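高层出租公寓公共厨房的使用与清洁安排调查
课程实践报告

一、选题由来

我们小组原本打算调查学生宿舍的用电情况，后来因为拿不到楼层的电表数据，改为调查公共厨房。小组里有两个人住在科芬学舍（Koven），另有一个人住在尼斯特比路（Kistby）的合租公寓，平时都要和别人共用灶台、水槽和冰箱。厨房里最常见的争执是台面没人擦、冰箱放不下、垃圾袋满了以后没有人拿下去。这些事情很小，但在住户群里几乎隔几天就会出现一次。

指导老师建议我们不要把题目定得太大。经过讨论，我们把问题缩小为三个：住户怎样分配厨房的使用时间；清洁工作由谁来做，按什么规则做；规则写下来以后，住户是否照着执行。设备采购、消防验收和房租高低不在本报告的范围内。

二、调查对象与方法

调查在两处进行。第一处是科芬学舍，共有12个公共厨房，每层一个，住户以本科生为主，由学舍办公室统一管理。第二处是尼斯特比路上的合租公寓，共有3个公共厨房，住户里有学生，也有刚工作的人，房东委托诺维尔物业（Nonville）代管。

我们采用了三种方法。一是问卷。问卷以纸质形式放在各厨房门口，同时在住户群里发了链接，最后收回有效问卷300份，其中绝大部分来自科芬学舍。二是访谈。我们访谈了学舍办公室的工作人员、物业的一名管理员和几位住户，访谈时只做笔记，没有录音。三是查看张贴在厨房里的各种通知，包括值日表、冰箱分格表和手写的留言条，把内容抄录下来后分类。

问卷的题目改过两次。第一稿里有一题问“你认为自己属于爱干净的人吗”，试填时大家都选“是”，没有区分度，于是换成了“过去一周你擦过几次灶台”。第二稿把“公共厨房”和“楼层茶水间”混在一起，科芬学舍的住户看了容易误会，第三稿把两者分开写。

样本有明显的不足。愿意填问卷的人多半对厨房有意见，很少进厨房的人基本没有填。调查又在暑期进行，科芬学舍有一部分房间是空的，住户密度比学期中低。因此文中的结论只适用于这两处，也只反映暑期的情况。

三、使用时间的分配

两处厨房都没有预约制度，谁先到谁先用。从问卷看，使用最集中的时段是傍晚，其次是中午。早晨用厨房的人少，多数只是烧水或者热牛奶，停留时间很短。

傍晚的拥挤主要出在灶台上。科芬学舍每个厨房有两组灶眼，炖汤的人一占就是一个多小时，后来的人只能等。有住户在访谈中说，他已经习惯在下午把菜先切好，等灶台一空就进去炒，这样前后不超过一刻钟。也有人干脆把晚饭推迟到很晚，结果又和隔壁房间因为油烟和声音产生矛盾。

备菜的地方也不够。切菜板、锅、调料瓶和刚买回来的菜都要放在台面上，先来的人把东西摊开以后，后来的人往往只能端着盆站着。尼斯特比路的厨房里有一张可以折叠的桌子，物业原来规定用完要收起来，实际上一直打开着，住户反而觉得方便。管理员后来也不再提收桌子的事，只要求过道留出一个人能走的宽度。

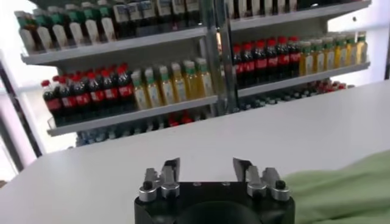 台面问题还和住户的习惯有关。问卷里有一题问“做完饭后多久收拾”，选“马上收拾”的人最多，选“吃完再收拾”的次之。从访谈看，真正引起不满的是第二种做法。收拾的人觉得自己只是晚了半个小时，等着用的人看到的却是一台面的锅碗。双方对“马上”的理解不同，通知上又只写了“用后请及时清理”，没有写明时间。

我们把这一点反馈给学舍办公室，办公室的工作人员说，“及时”这个写法沿用了很多年，当初没有细想。后来有两层楼自己在通知下面加了一行字，写的是“离开厨房前清理完毕”。这两层的住户在访谈里说，改了以后争执少了一些，不过我们没有改动前的记录，无法比较。

四、冰箱与储物

冰箱是意见最集中的部分。科芬学舍的冰箱按房间分格，格子上贴房号；尼斯特比路不分格，住户自己在食物上写名字。

分格的好处是责任清楚，哪一格里的东西坏了，看房号就知道该找谁。缺点是浪费。暑期有些房间没有人，格子空着，隔壁格子却塞得关不上门。问过办公室之后，我们得知空房的格子原则上不能借用，怕的是开学后要不回来。有的楼层私下里还是借了，办法是在格子上贴一张写有借用人房号的纸条。

不分格的做法比较灵活，但过期食物没有人敢扔。物业管理员每月清一次冰箱，清理前三天在门上贴通知，没有写名字的一律丢掉。有一位住户的半锅卤肉因为标签受潮脱落被清走，他在群里提过意见，物业没有赔偿，之后把通知提前的时间从三天改成了五天。

干货和调料的储存情况好一些。两处都有吊柜，多数住户把油和米放回自己房间，只在厨房里留盐和酱油。盐经常被别人用，大家对此不太在意。油被别人用，就会有人在群里说话。

五、清洁值日的执行

科芬学舍实行值日制，每个房间轮一周，内容包括擦台面、清灶台、倒垃圾和拖地。值日表由楼层长排好后贴在门后。尼斯特比路没有值日表，物业请了保洁人员每周来两次，每户按月分摊费用。

从张贴物来看，值日表的执行情况各层差别很大。有的楼层每一格都签了名，字迹和笔都不一样，应该是逐周签的。有的楼层只有前几周有签名，后面全是空白。还有一层的签名从头到尾是同一种笔、同一种字体，楼层长承认是他检查前一次补齐的。

四项内容里，倒垃圾完成得最好，因为垃圾满了厨房就没法用。拖地完成得最差，很多人认为拖地应该由学舍的保洁负责。我们查了住宿须知，里面写的是走廊和楼梯由保洁负责，公共厨房没有提到。办公室的解释是厨房归楼层自理，但这句话在须知里找不到。

住在科芬学舍的交换生雨果·拉克鲁瓦（Hugo Lacroix）向我们介绍了他那一层的做法。他们没有按房间轮，改成按任务认领：喜欢早起的人倒垃圾，常做晚饭的人清灶台，不做饭的人负责拖地，每个月可以换一次。他认为这种办法的麻烦在于换人的时候要重新商量，有一次商量了一个晚上也没有定下来，最后还是抽签。

尼斯特比路的住户对保洁总体满意，主要的意见是两次保洁之间的几天没有人管。保洁合同写明每次服务包括灶台、水槽、地面和垃圾，不包括洗碗。有住户把碗留在水槽里等保洁来洗，保洁人员把碗拿出来放在一边，洗完水槽再放回去。这件事双方都觉得自己有理。

六、费用

清洁用品的费用在科芬学舍由各楼层自己凑。我们看到的一本账记得比较细，抹布、洗洁精、垃圾袋分别列出，购买的人和日期都有，垫付后多久还清也写了。另外几层没有账，谁看到没有了就去买，买的人慢慢固定为一两个，这一两个人到后来多少有些怨言。

该学舍有一层曾向办公室申请2,000元，用于更换抽油烟机滤网和购置一个带锁的储物柜。办公室批准了滤网的部分，储物柜没有批，理由是柜子会占用疏散通道。滤网由凯瑞尔维修行（Carrier）来换，当天换完，住户反映油烟比原来散得快。

尼斯特比路的保洁费按户平摊，不分做饭多少。几乎不做饭的住户提出过按使用次数收费，物业认为无法统计，没有采纳。我们在问卷里问了住户能否接受平摊，选“能接受”的超过一半，选“不能接受”的人里多数每周做饭不到一次。

七、结果与建议

两处厨房的硬件条件相差不大，矛盾的重点却不同。科芬学舍的住户主要在争谁来打扫，尼斯特比路的住户主要在争费用和冰箱。有保洁的地方，值日的争执自然少了，但碗筷、过期食物这类合同没有覆盖的事情仍然要靠住户自己解决。

根据调查，我们提出以下几点建议，已于2022年8月2日交给学舍办公室和物业。

第一，通知里的“及时”“定期”“妥善”等词改为具体的时间和动作。清理台面写“离开厨房前完成”，清理冰箱写明每月的哪一天。

第二，住宿须知补写公共厨房的清洁归属，拖地由谁负责要单独列出。

第三，暑期空置房间的冰箱格子允许登记借用，开学前一周统一收回，登记表由楼层长保管。

第四，各楼层设一本简单的账，清洁用品轮流购买，票据夹在账本里。

第五，傍晚时段炖煮超过一小时的，建议改用电锅，或者错开时间。这一条能不能做到，我们自己也没有把握，科芬学舍对电锅的功率有限制，需要办公室先确认。

办公室答复会在开学前修改须知，其余各条转给楼层长讨论。物业口头答应把冰箱清理日固定下来，保洁费的算法暂时不变。

八、小组分工与不足

问卷设计和录入由两人完成，访谈由三人轮流进行，张贴物的抄录和分类由一人完成，报告由全组共同修改。录入时发现有几份纸质问卷的背面没有填，这几份没有计入有效问卷。

访谈提纲准备得不够细，前两次访谈回来后发现没有问费用，又回去补问了一次。尼斯特比路的样本太少，做不了交叉分析，所以文中凡涉及该处的内容都以访谈为主。如果学期中有条件再做一次，应当把问卷时间放在开学后第三周，那时新住户已经开始做饭，值日表也排出来了。

附录一为问卷第三稿，附录二为张贴物分类表，附录三为访谈提纲及补充问题。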